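Drallham Workshop Releases Plans for Hand-Held Gripper Built by Its Members

15/02/2023

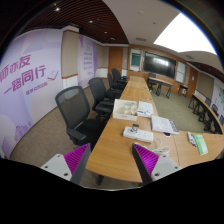 Drallham, a shared workshop with 40 members, has released the full plans for the Cetau, a hand-held two-finger gripper that can be built at home or at a club bench. The release covers printed part files, a parts list, wiring notes, the recording software and a 34-page build guide. All of it is free to download and may be changed and passed on under an open license.

The Cetau is held in one hand and worked with a trigger. A small camera looks out over the fingers and records what they do. The recordings are used to train a robot arm to do the same job. Members started the project after an earlier attempt to teach an arm with a game controller, which took too long and gave jerky results.

"We wanted something a person could pick up and use without reading a manual first," the Cetau build group said in a statement. "Most of our members have never programmed a robot arm. They do know how to pick up a pen and put it in a cup, and that is the part we needed to record."

What is in the release

The gripper body and both fingers are printed on an ordinary desktop printer. The light-gray fingers are held on with screws, so a worn or broken finger can be changed without taking the rest of the tool apart. Each one carries a ribbed magenta pad on its inner face. The pads are printed separately in a flexible filament and press into place.

The pads took more work than anything else. A smooth pad let pens roll out of the grip, and a deep rib left marks on paper. The version in the release is the eighth, and the files for the earlier ones are in the archive folder for anyone who wants to compare them. Builders are free to print the pads in any color, but the software finds the fingers in the video by color and will need its settings changed to match. The guide has a page on this.

The trigger is linked to the fingers by a short rack and two gears. There is no motor in the hand-held version. A second set of files puts the same fingers and pads on a motor mount for a small arm, so that what the arm sees and touches is close to what was recorded by hand. The mount fits the arm kit sold by Vallwood, which supplied 8 kits to the workshop at cost. Drawings of the bolt pattern are included for people who own a different arm.

Recordings

Along with the plans, the group has put out its first set of recordings. It holds 1293 clips made at desks, meeting tables and kitchen counters. The tasks are small ones: picking up pens and markers, moving a booklet, taking items out of a box and putting them back, and straightening a stack of papers. A further 2717 clips are being checked and will be added once faces and private papers have been blurred.

Each clip comes with a short text line giving the task and a note on whether the person holding the gripper finished it. Dropped items and missed grabs were left in and are marked. The group found that an arm trained only on clean clips did not try again after a miss.

The set has gaps. There are few clips in low light, and almost none with glass or other clear objects. Long tables with little on them gave the tracking software trouble, and clips where the tracking was lost for more than a second were removed. The release notes list the rooms where this happened most.

Building one

A first-time builder should allow a weekend, not counting print time. The tools needed are a screwdriver set, a hobby knife, a soldering iron and a small file. Soldering is limited to four joints on the trigger sensor. The camera plugs in with a standard cable and can run from a laptop or a single-board computer.

The known problems with the current design are:

The left gear can slip if its set screw is not locked with thread glue.
The grip is too large for many younger users. A smaller handle is planned.
The camera mount flexes when the tool is shaken hard, which blurs the video.
Flexible filament that has taken up damp prints badly and should be dried first.

Support for the project came from Kyriakidis, a local hardware supplier, which gave screws, filament and the use of a laser cutter for the storage trays. The workshop paid for the cameras out of member fees.

Next steps

Drallham will hold an open build session in April. Places are limited by the number of printers, and parts will be printed ahead for those who sign up early. Visitors may bring their own printed parts and have them checked against the gauge block used by the group.

The next version will have the smaller handle, a stiffer camera mount and a finger with a narrower tip for coins and cards. Test files for the narrow tip are already in the download, marked as unfinished. Reports from other builders are welcome, including reports of parts that did not fit, and should give the printer model and the filament used.

About Drallham

Drallham is a member-run workshop with benches for electronics, printing, woodwork and small machines. Members share tools and storage and run their own projects. New members are accepted all year after a safety class.

Press contact: Drallham Workshop, Cetau build group. Photos, drawings and a loan gripper are available to the press on request.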